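November

Up before 7 and at the bench with coffee by ten past. Rain all morning. I had meant to write letters but spent the first hour sorting out the gray bins, which I have been putting off since we moved the stock over from Prinside.

The bins are holding up. The floors are scratched and scuffed, as you would expect, but the walls are flat and sound and I can't see a reason to buy new ones. Cor Jacobs wants to replace the lot with something from Declercq. I told him to wait until spring. He said he would think about it - that usually means he has already asked for a price.

Els came by at noon with soup and the keys to the Pillton store. We ate standing up. She says the damp has got into the back wall there again, so 4 of the shelves will have to come out.
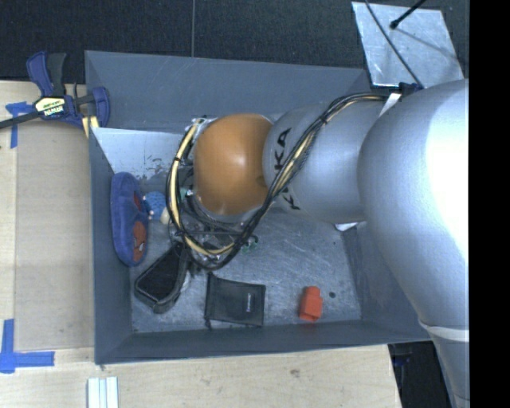 After lunch I wrote out labels, 70 of them, and my hand is sore now. Ginevra phoned at 2 to ask whether she could bring the van on her way back from Prutimstead. I said yes, if she comes before dark. She came at ten to six.

Supper was eggs and the rest of the bread. Need to buy string, tape and a new marker tomorrow. Bed by 10, I hope.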